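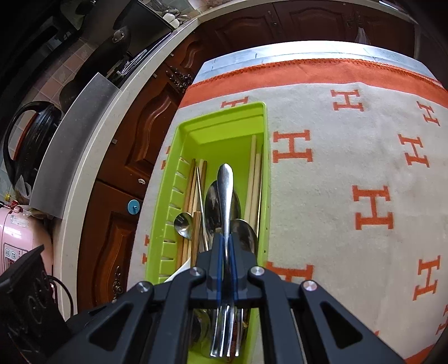 Lulen cutlery set – read me first

Lulen holds demonstrations of sorting and moving cutlery, made with a hand-held gripper in home kitchens. We collected it to test one question: does a policy trained on crowded baskets cope better with thin, shiny objects than one trained on single items laid out on a table?

Contents
Each episode is one folder with the wrist video, the gripper width and the estimated pose. Forks, spoons and chopsticks are labelled by type. There are 40 episodes per kitchen, from 4 kitchens.

Method
We trained 2 policies with the same network and settings, one on the crowded episodes and one on the single-item ones. Both were tested in the Faltstead kitchen, kept out of training.

Result
The crowded policy picked forks more reliably. Chopsticks lying against a basket wall remain hard for both – the fingers tend to meet the wall first.

Known problems
Pose tracking drifts under strong glare. Filter on the track_ok field before training.

Contact: Sarita Grewal, Lornance
Last changed: 25 March 2020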